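Marras Wall-Mounted Folding Desk
Installation and Care Guide

Section 4: Mounting, Leveling and First Use

Read Section 3 (Wall Types and Fasteners) before you start. The fasteners in bag C are for wood studs only. For brick or block, use the masonry kit, sold separately. The desk must not be hung on drywall anchors alone under any circumstances.

4.1 Before you begin

Two people are needed for steps 7 through 10. Clear the floor in front of the wall and check that no pipes or wiring run behind the mounting area.

Tools required: stud finder, 4-foot level, pencil, drill, 1/8 inch bit, No. 2 Phillips driver, sanding block or sponge, soft cloth.

If the unit was stored below 50 degrees F, leave it in the room overnight with the carton open. Cold panels can bow slightly and will give a false reading on the level.

4.2 Preparing the wall

1. Find two studs and mark their centers at the height shown on the paper template. Ernholm units use a different template. Do not swap them.

2. Tape the template to the wall with its top edge level. Recheck the level after taping.

3. Drill pilot holes through the template at the points marked A. Remove the template.

4. Knock down paint ridges, drips and old filler wherever the rail will sit. The rail must lie flat along its full length. Use light pressure and check with a straightedge as you go.
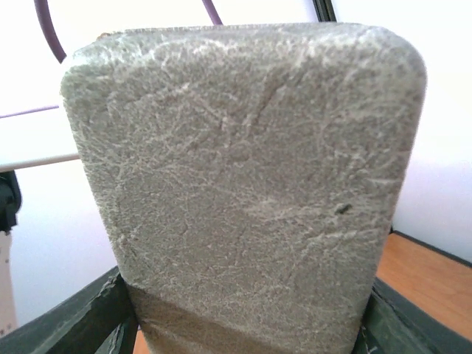 Grey block, rounded upper corners.

5. Wipe off the dust with a dry cloth. Do not use a damp cloth on bare drywall.

NOTE: A gap behind the rail of more than 1/16 inch must be shimmed at the nearest screw. Tightening the screw to close the gap will twist the rail, and the fold-down panel will bind on one side.

4.3 Hanging the rail and cabinet

6. Fasten the rail with the four long screws from bag C. Start all four before tightening any of them. Final tightening is by hand.

7. With one person at each end, lift the cabinet and lower it onto the rail until both hooks seat. There is an audible click on the left side only.

8. Pull the bottom of the cabinet gently toward you. If it swings out more than 1/4 inch, a hook is not seated. Lift off and repeat step 7.

9. Drive the two safety screws (bag D) through the lower back panel into the studs.

10. Attach the support arms to the fold-down panel. The arms are marked L and R on the inside face.

CAUTION: Pinch hazard. Keep fingers clear of the hinge line and the support arms when raising or lowering the panel. Do not let go of the panel until both arms have locked.

4.4 Leveling the panel

11. Lower the panel and place the level across it, left to right. Turn the adjuster under the lower arm clockwise to raise that side. One full turn moves the front corner 1/16 inch.

12. Place the level front to back. A slight rise toward the front edge is normal before loading and will settle in use.

13. Leave the panel down for 15 minutes, then check both directions again. Tighten the lock nuts.

Load limit: 20 lb per shelf, 5 lb in the pen tray. Do not sit or lean on the panel. Monitor arms and clamp-on lamps are not approved for use with the Marras series, as the clamp loads the front edge past the point the hinges were designed for.

4.5 First use and surface care 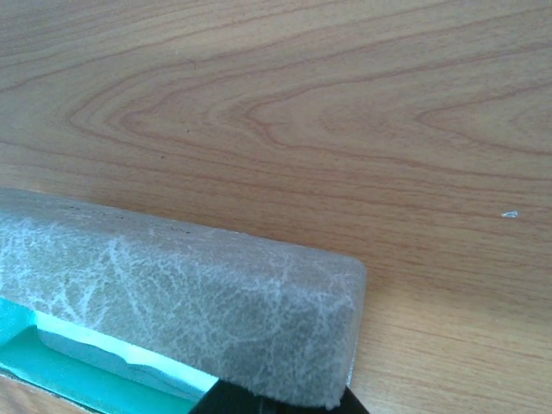

The finish on the panel is fully cured when it leaves the factory and needs no oil or wax. Dust weekly with a dry microfiber cloth and wipe up spills promptly. Always follow the direction of the figure. Where the grain makes pointed arches, as on the surface shown, work along the length of the arches and carry the stroke on into the straighter stripes at the side. Lift off small bits such as the white speck toward the right before wiping, as hard grit dragged under a cloth can leave fine scratches in a satin finish. Grain varies from one panel to the next and is not grounds for exchange.

Do not use ammonia, bleach, scouring pads or furniture polish containing silicone. Place a mat under anything hotter than 166 degrees F.

14. Recheck the lock nuts and safety screws after one month, then once a year.

15. Put a drop of light machine oil on each hinge pin if the panel squeaks. Wipe off the excess at once - oil left on the panel edge will darken it.

4.6 Missing or damaged parts

Contact Trenddale Parts Service with the model number from the label inside the cabinet, upper left. Have the bag letter ready. Hinges are supplied in pairs only. Support arms for units built before the August revision have a shorter slot and must be ordered as a set with the adjusters.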